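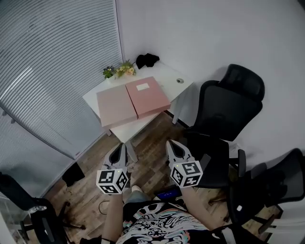
I have spent most of February arguing with a clock. More exactly with three clocks, one in each hand tool and one in the headset, all of which believe they know what time it is. My job is the software that takes their separate opinions and turns them into one recording in which a left hand, a right hand and a head move like they belong to the same person. On the bench this is easy. Then you put two flat pink boxes side by side on a desk with their edges touching, ask for one of them back, and discover that the left hand in your reconstruction has already passed through both of them and is on its way to the flower pot.

The bug report came from Felista Mushi and read, in full, "left hand haunted." I have had worse bug reports. I have written worse bug reports.

Some background for those who missed the January post. The cubes on the grippers have printed marker patterns, the head camera looks for them, and from the shape of the squares we work out where each cube is and which way it's pointing. That gives a pose. Each gripper also has its own camera and its own motion sensor, so we get a second estimate from those. My code, which is called Broneck for reasons that seemed funny on the day, takes the two and blends them. When the marker can be seen, trust the marker more. When it can't, coast on the motion sensor and hope.

"Hope" is a function in the code, by the way. It is 60 lines long and I wrote all of them.

The trouble starts when a marker comes back into view after a gap. The blend has drifted a little, the marker says so, and the correction gets applied all at once. You get a jump. A small jump is fine if the hand is out in open air. A small jump while the fingers are closing on something with thin sides is a collision that never took place, saved to disk forever with my name in the commit log.

So I did what anyone would do and blamed the camera calibration. I spent two days on it. I redid the fisheye model, refit the distortion, and got a lovely set of numbers that were the same as the old numbers to the third decimal place. Idrisa Simiyu watched me do this and said only that he'd been wondering when I would get to the timestamps. He could have wondered out loud.

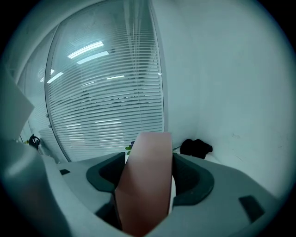 The timestamps, then. The gripper cameras stamp a picture when it has finished arriving. The head camera stamps a picture when exposure starts. Both are perfectly reasonable things to do and together they are a small disaster, as one stream is always a bit late compared with the other. I had a constant in the config to cover this. The constant was right for the old cameras. It had been wrong ever since we changed them, and I had personally approved the change with the comment "looks good."

You can find that sort of offset without any special gear if you're willing to wave your arms. Hold both tools up where the head camera can see them, shake them for a while like you're guiding in a very nervous airplane, and then slide one motion trace along the other until the bumps line up. The spot where they agree best is your offset. I now do this at the start of every recording, and the code throws an error if the answer is silly. I picked what counts as silly by looking at 124 old recordings and seeing where the pile ended. Eleven of those were past the line. I'd been calling them "energetic."

Fixing the offset got rid of most of the jumps. The rest were my own fault in a different way. When a marker came back, I was treating the very first sighting as solid truth, even if it was half a square caught at a steep angle. Those are exactly the sightings you should be suspicious of. A flat pattern seen nearly edge-on has two poses that both look plausible, and the solver picks one with great confidence. Now Broneck wants to see two faces of a cube, or one face for a few frames in a row, before it will believe anything. Then it goes back and smooths over the gap in both directions, so the correction gets spread out over the whole blind stretch. We aren't running this live. There was never any reason to be in a hurry, and yet I'd written the whole thing as a live filter with no knowledge of the future. I think I just liked the idea of it.

The replay tool also got a face-lift, by which I mean I moved a slider. You can now scrub all three cameras together and see the hand path drawn as a line, with the coasting bits in red. Before, you opened three windows and started them by hitting the keyboard three times very fast. I was quite good at it and I'm a little sad the skill is no longer needed.

One side effect I didn't see coming: the files got bigger. Storing both the raw stream and the smoothed one added 700 megabytes to a morning's recordings, and I'm told our storage isn't a place I should be expressing myself. The raw stream stays anyway. I have been wrong about the blending twice now and I'd like to be able to be wrong a third time without recording everything over again. 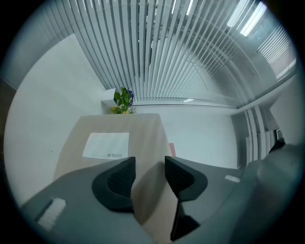 Zinash Woldegiorgis thinks all of this is too generous to the markers. Her view, delivered over two lunches, is that the gripper cameras see enough of the room to hold their own position, and that the cubes should be demoted to a sanity check. A window blind is a terrible thing to track, she admits, being the same line over and over, and her first try locked on to the wrong slat and reported that the tool had calmly risen a few inches. But the corners of a desk are good, and a plant is very good, all those little leaves and no two alike.

I don't have a strong answer. The marker path has the advantage that I understand how it fails. Hers has the advantage that it doesn't care whether the head camera is looking the other way, and people look the other way all the time. They reach for a thing with the left hand while checking on the right. We've agreed to run both over the same batch and compare, with the loser buying lunch, though we haven't settled what losing means. I'd like to score the size of the worst jump. She'd like to score the total time spent coasting. You will notice that each of us has picked the number we'd win on.

Meanwhile the haunted recording has been through the new version and the left hand stays on the proper side of the boxes. Felista closed the ticket with the word "exorcised" and opened another one the same afternoon, something to do with the gripper width reading as negative when the fingers are fully shut. I know what that is. It's a sign error in a file I haven't touched since last year, and I'm going to leave it alone until Monday.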